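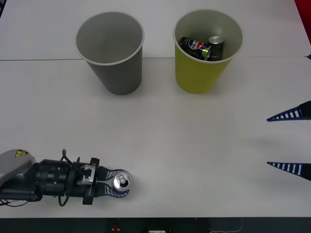 Two bins on a white table, gray and yellow-green

How to get your wristband for the Brovetstead festival

1. Open your ticket in the Zakix app and check that your name is correct.
2. Go to the exchange point at Venevier Square. It opens at 2 in the afternoon.
3. Show the ticket and your ID. Camping guests also show the tent number.
4. Put the wristband on your wrist there – the staff will close it for you. Leave space for one finger.

A lost wristband can be replaced only at the Skyrme gate.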